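Bindery notebook, November 2020
Re: the alumni reprint, paste trouble, and the guillotine
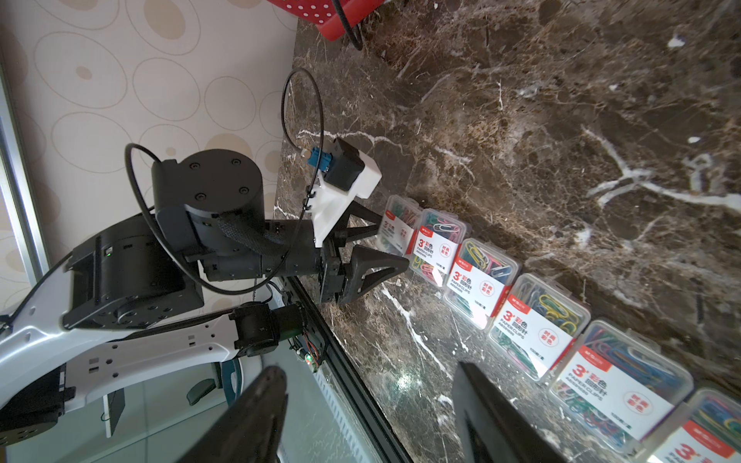
Started the day with 395 copies of the Quan poetry pamphlet folded and waiting, and a paste that had turned to soup overnight. I made it the way I always make it: wheat starch, cold water, slow heat, stir until the arm gives up. Yesterday it was lovely. This morning it ran off the brush like skim milk. Vy thinks I took it off the heat too early. I think Vy was standing near it with an expression.

Made a second batch, one part starch to five of water by volume, and kept it on the heat a good ten minutes past the point where it goes translucent. Strained it twice. Left it to cool with a sheet of waxed paper pressed right down on the surface, so no skin. It brushed out well by early afternoon. If it holds until tomorrow I will concede the point about the heat and say nothing about it.

Grain direction. I am writing this down again, in capitals if I have to. The cover stock from Dasto came in with the grain running the SHORT way, despite the order saying long. I only noticed when the first scored cover cracked along the spine like a cheap cracker. Did the bend test on five sheets from the middle of the pile and they all agreed with each other and disagreed with the invoice. Rang them. The man on the phone asked whether we could "just turn the paper." We can, and then each cover will be an inch and a half too short.

Options as I see them:

Send the lot back and wait. Marina says eight days, which in Dasto time is until spring.

Damp the fold line slightly before scoring. Tried it on six. Four were fine, two cockled, and I would not want my name on any of them.

Use the gray stock left over from the Skeltik catalog. Grain is right and the weight is close. The color is what a kind person would call overcast. There are 522 sheets of it on the bottom shelf, which covers the job with enough over for my usual mistakes.

Nhung phoned the poet, who said overcast was "exactly the mood." Gray it is. I spent an hour preparing arguments for that call and did not get to use any of them.

Sewing notes. Three-hole pamphlet stitch, out through the center, waxed linen, knot on the inside. Tín did his first solo stack and his tension is better than mine was for years, which I mentioned to him once and will not be repeating. His one bad habit is pulling the thread back toward himself at right angles to the fold, and that tears the center hole. Pull along the fold. Showed him, then tore one myself while showing him.

Punching cradle: the left side has opened up a bit at the bottom and the awl now comes through off the crease by the width of a thread. Shimmed it with a strip of card for now. Needs a proper glue-up when there's a day without a job in it. I have been writing that sentence in this notebook since before the move.

The guillotine. Blade went back on after sharpening and the first cut was beautiful, the second was fine, and the third had a nick line along the whole stack. I had it off again and found the nick about a third of the way along from the handle end. Either it came back from the sharpener like that or one of us has cut through a staple. We have a rule about staples. It's written on the wall above the machine in Châu's best lettering, where it has been admired by visitors and ignored by the staff.

For now, keep small stacks to the far side of the blade and trim no more than ten pamphlets at once. Check every stack by flexing it before it goes under the clamp. The spare blade is wrapped in brown paper behind the board shears, and please do not go feeling around back there for it.

Ziltlow sent samples of their new bookcloth. The green is good, takes paste without strike-through, and turns a corner neatly. The navy shows every fingerprint, including several I'm sure aren't mine. The red bled onto my thumb and from there onto a clean endpaper, a door handle and Marina's tea mug. I've marked it NO on the swatch card and put the card back in the drawer, where somebody will pull it out in a year and order ten yards.

Press times, for the record. Two cased samples of the alumni reprint went under the boards in October, one overnight and one for three full days. The overnight one has warped toward the front like a potato chip. The three-day one is flat. So it's three days, whatever the schedule says. The full run will be 3,000 and we own two presses, so I did the arithmetic on the back of an envelope and then put the envelope in the stove. Châu's idea is to send the casing-in out and keep only the sewing and the headbands here. I dislike this idea very much and can't find anything wrong with it.

Also tried rounding a spine with the new hammer. Too light in the head. It makes a pleasing sound and moves nothing. Went back to the old one with the taped handle.

To do:

Return Dasto stock, photograph the bend test first so they can't be surprised
Bone folder: mine is missing again, the one with the chipped tip. I know what it looks like, Tín
More waxed thread, 18/3, natural only
Ask the sharpener about the nick, politely
Quan pamphlets: sew the remainder, trim after the blade swap
Quote for outside casing-in, Châu to get two prices

Paste check at closing: still holding, a little thick at the rim. Covered it, put it on the cool shelf and wrote my name on the lid.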